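July
By the Plivlow magazine staff

The demo at Dostby was supposed to settle an argument. Two arms would take cards out of a basket and put them into a wallet, over and over, and the sales sheet promised 300 cycles without a hand on the stop button. It got to 50.

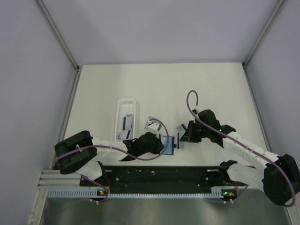
Two arms and a blue card holder on the Dostby bench.

What went wrong sounds minor. One gripper let go before the other had hold, a card jammed, and both arms kept pushing. The software, written by Codside, logged every one of those moves as a success. I've read the log. It is a very cheerful document.

Codside calls this a "handoff timing issue" and says a patch took care of it. Maybe so. The same phrase turned up after the spring trial, and that patch took care of it too.
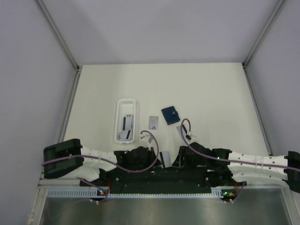 A reader who signs as Rutherford wrote in to say I'm being unfair, that people drop cards all day long and no one writes an article. Fair enough, but people generally notice when they've done it.

The force limit bothers me more. It was set to trip after 6 bad readings in a row, and a single good one put the count back to zero.
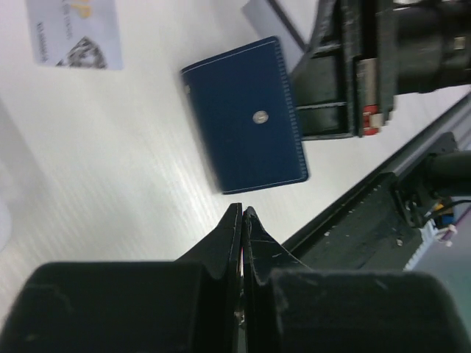 So an arm could lean on something, ease off for a moment and lean again, all morning if it liked. Dostby plans to run 900 more cycles before anyone signs off. I'd like to know who is checking the log this time, and against what.

Last updated: 4:50 p.m.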